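双臂工作台巡检表(附我的碎碎念)
最后修改:2023-06-05

本网站使用 Cookie 以改善浏览体验。继续浏览即表示您同意我们的 Cookie 政策。 [接受] [仅必要] [设置]

先说一下,这张表是我从 Hidano 那份老模板改来的。老模板是给带围栏的大单元写的,光门锁就占了一整页,放到我们这种桌面单元上根本用不上。我删了一大半,又把自己踩过的坑补了进去,所以有些条目后面话特别多,嫌烦的直接看打勾部分就行!

一、上电之前

[√] 急停按钮按下、旋开,各试一遍
手感没问题。按钮帽有点松,我拧紧了。

[√] 底座螺栓划线对齐
划线笔的颜色快磨没了,我重新描过,下次查的人别以为是换了螺栓。

[√] 控制柜风扇滤棉
灰不少,拍了拍装回去了。新滤棉在 Skimora 的那个零件箱最底层,找了我半天。

[×] 柜门接地线
端子能用手拧动,不合格。已经重新压了一个,等复查签字再改成勾。请大家别手快帮我改,上回就是这么稀里糊涂过去的。

二、线缆和走线

[√] 手腕处留的余量
把手臂慢慢推到最远的姿态,再转手腕,看线有没有绷紧。我习惯两个方向都转到头,只转一边等于没查。

[√] 线缆外皮
沿着线摸一遍,重点是过关节的那几处。有一段摸着发毛,还没破,我缠了一层护套,八月再看。如果到时候护套也磨了,就整根换,别再往上缠了(缠成粽子以后转都转不动)。

[—] 接头防松
这次没查。Rerklow 的接头要专用扳手,扳手借出去了,还没还回来。谁拿着的麻烦放回抽屉,谢谢!

三、夹爪

[√] 指尖磨损
左右一起看,一边磨一边不磨多半是零点跑了。这次两边差不多,没换。

[√] 开合行程
空载开合 50 次,听声音。第 20 次前后响过一下,停下来看了看,又接着走完,没再响。先记在这儿,下次听到同样的声音就拆开看丝杠。

[√] 夹持力
用弹簧秤拉的,在范围内。千万别拿玻璃试管去试力,要试就用塑料棒。碎玻璃掉进指缝里,清起来真的很崩溃。

四、台面和工装

[√] 台垫铺平
垫子老是起皱,网格线一弯,摆位置的时候眼睛就会被带偏。我的办法是从中间往四边赶,赶完再放架子,顺序反了就白干。小的起伏可以接受,架子底座下面那一块一定要平。

[√] 试管架
先按四个角看晃不晃,再看顶板的孔有没有毛刺。黄色这个架子比较轻,夹爪蹭一下就会挪窝,所以每次换班都要重新对位,别信上一班的坐标。

[√] 网屏
看它站得稳不稳,红色包边有没有开线。底边要贴着垫子,翘角的话用手压一压,压不下去就换个朝向。
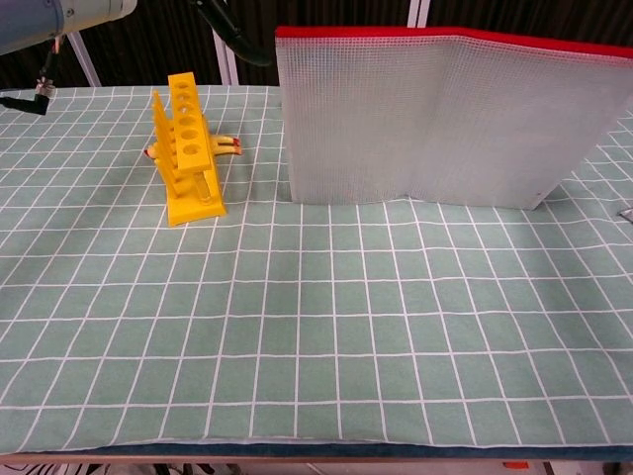
[√] 台面杂物
小金属件、螺丝、夹子这类东西,程序启动前都收走。我知道大家调试的时候爱随手一放,我自己也这样,但夹爪下来的时候可不认识哪个是你的螺丝。

五、通电以后

[√] 回零
低速回零 2 次,两次停的位置要对得上。对不上先去查编码器线,别急着改参数。

[√] 低速空跑
手放在急停上跑完整套动作。主要盯着手臂靠近架子和网屏的那一段,那儿空间最小,我这次把接近速度又调低了一点。Chauhan 那边的同事嫌慢,嫌慢也先这么跑着,等架子固定好了再说。

[√] 示教器备份
参数已经导出,文件名里带了日期,旧的没删。

六、还欠着的

接地端子复查签字。
专用扳手归位以后补查接头防松。
试管架底下想加一块定位板,图我画了一半,有现成的请直接丢给我。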